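3.2 Layout of the donor units

The computers examined at the Skeltham depot came from three office clearances and were stored on pallets by case type. Of the 478 units received, 284 were desktops in a layout we class as Type B, in which the hard drive sits in a blue plastic caddy and comes out without tools. The remainder were small-form cases or towers with screwed drive bays and are treated separately in Section 5.

Type B cases were opened lying on their side, with the side panel off. Processor and cooler were taken out at an earlier station where that had been requested by the parts buyer, so the socket may be empty when a unit reaches the drive station. Sorting codes follow the Billeck parts list (Khổng and Phan, internal report, 2018-03-04). The drive and its caddy are coded as a single part until they are separated at the bench.

Two features of the layout matter for the order of work. The first is the release tab, which is moulded in the same blue as the caddy and can be found quickly against grey sheet metal. The second is the position of the caddy relative to the power supply, as this governs how much room is left for reaching in. Figure 4 gives a close view of a caddy with its drive and a wider view of an open case.

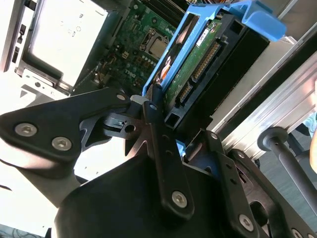
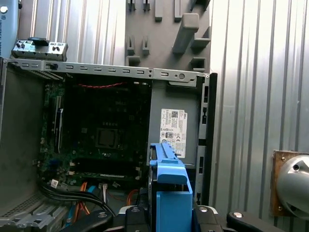 Figure 4. Drive caddy and case interior, Type B layout. The drive's circuit board and connectors are exposed in the close view; the wider view includes the motherboard, with its processor socket empty, and the power supply with its rating label.

3.3 Order of removal

Parts were removed in a fixed order: data and power cables, drive with caddy, memory, expansion cards, power supply, motherboard. Taking the drive second kept data-bearing parts apart from the general metal stream — a condition of the Rakena contract — and left the power supply in place as a fixed edge to work against.

Once on the bench, each drive was slid from its caddy and its serial number entered in the log. Labels on the circuit board side were recorded only where the main label was missing or torn. Caddies were checked for cracked tabs and sorted by colour into bins of 30. Intact caddies were kept for reuse in refurbished units and the rest were sent with mixed plastics to the Gurkness plant, which accepts loads of over 2,000 pieces.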